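Istotus Updates Its Mulcahy Portable Projector, and Adds a Smaller Model

Istotus has announced two new portable projectors, the Mulcahy 2 and the Mulcahy Mini. The first one replaces the model that the company has sold since last year, and the second one is completely new. Both go on sale in February.

The Mulcahy 2 keeps the shape of the older model, but the lamp is gone and there is now a laser light source inside. Istotus gives a brightness of 2000 lumens and Full HD resolution. The battery is also bigger, and the company promises two full movies on one charge in the eco mode. In the normal mode it will be less, and the press material does not say how much less.

The connections are two HDMI ports, one USB-C port and a headphone jack. The older model had only one HDMI port, and many owners complained about this. The USB-C port accepts video and can also charge the projector, so it is possible to travel with one charger for the laptop and the projector together. Wireless playback from a phone works with the Bruka app, which received a new version on 13 November 2021. Owners of the first Mulcahy can install the new app too, but the automatic focus function will stay gray for them.

The Mulcahy Mini weighs 795 grams and has a brightness of 154 lumens, so it needs a dark room. It has no laser, only LED, and one HDMI port. The fan noise is given as 23 decibels, measured from one meter. The Mini can stand on its side and project on the ceiling, or straight down on a table or a kitchen counter from an optional arm.

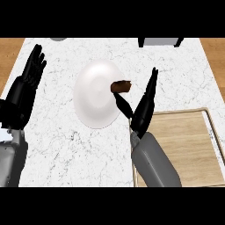

Hala Hijazi would have preferred a louder speaker to a second HDMI port, and she writes that with her first Mulcahy she always had to connect an external one, even in a small bedroom. She also asks if the old carrying case will fit the new model.

The case will fit, according to Istotus, but only for the Mulcahy 2. The speaker is the same as before in both projectors. Abla Bataineh, product manager for the series, told us that a Bluetooth connection for external speakers is planned as a software update and that it will be free.

Prices are not announced yet. Dollanano will be the only store to take orders in the first month, and other stores will follow. The first Mulcahy stays in the catalog until the stock is sold.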